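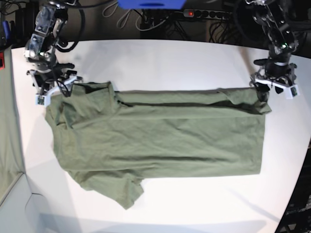
Nobody needs more than seven shirts, according to a reader in Brammont who wrote in after my last column, and anyone who owns more is running a small museum. The letter went on for two pages. It included a diagram. I read it standing up, next to a closet that will not close.

So I counted. I had been putting it off since April, when the rod came down in the night with a noise like a piano being delivered. I own 135 shirts. This figure includes undershirts, a rugby jersey from a school I did not attend, and 41 T-shirts that I was given for free by people who wanted me to remember something. I have forgotten nearly all of it. I do not know what Kruger Pump & Valve did to deserve a tenth anniversary picnic, or why I was there, but I have the shirt in medium and also in extra large.

The free T-shirt is the cockroach of the wardrobe. You can starve it of attention for years and it comes out looking the same. The shirts I pay for fall apart on a schedule. A nice blue one I bought for a wedding lost its collar by the second wedding. Meanwhile the thing they handed me at the Priltine Lake fun run, which I walked, has the structural integrity of a tarp.

I took the letter writer's challenge semi-seriously and tried to get down to seven. The popular advice is to put everything on the bed and pick up each item in turn. The advice does not mention that you will want to sleep in the bed at some point. By eleven at night I had made three piles: Keep, Give Away, and a third pile that had no name but was by far the tallest. I moved all of it to the floor and slept badly.
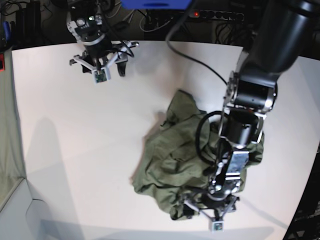
The third pile is where the whole business gets stuck. Keep is easy. Give Away is easy too, once you have had a sandwich. The third pile holds the shirts you would never wear to dinner and could not possibly throw out, such as the one for painting. I have six for painting. I last painted in the old apartment, one wall, and I didn't finish it.

There is also the shirt for when you are sick, the shirt for when all the other shirts are in the wash, and the shirt you are saving for when you are thinner. That last one has been waiting patiently through three apartments and a dog. I tried it on. It went as far as the elbows and we both agreed to leave it there.

My next stop was the donation center on the Brammont road, a cheerful place with a drive-through lane, like a bank for pants. The woman at the window looked over my four bags and asked if there were any T-shirts. I said there were some T-shirts. She made the face a waiter makes when you ask for the fish on a Monday menu. They get a great many T-shirts. They took mine, but I was made to feel that a favor had been done.

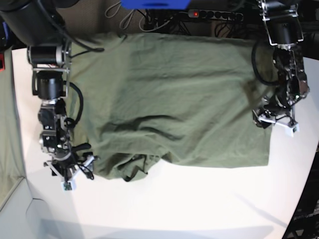

On the way out I did what everybody does and went into the shop. You go in purely to see where your things will end up, in the spirit of a parent touring a summer camp. I came out with a corduroy shirt, hardly worn, with both cuff buttons. It was a very good price. I have not owned corduroy since college and had been feeling the lack.

The final count stands at 127, corduroy included. I realize that four bags ought to have made a bigger dent. Two of the bags were mostly towels.

I have since written back to Brammont. I said that seven is a fine number for a person who does laundry every week and never eats soup, and I asked, politely, whether the seven included pajama tops. The reply came by return mail. It did not. It did not include anything with long sleeves, either, or "garden things," or whatever is kept in the cedar chest, which I gather is a large one. There was a new diagram.

The rod is back up. I used the heavy-duty brackets from Amum Hardware, which are rated for up to twice the weight of the old ones, and the door now closes if you lean on it with a hip. The painting shirts are on the top shelf. I have been looking at the other three walls and thinking maybe a pale yellow.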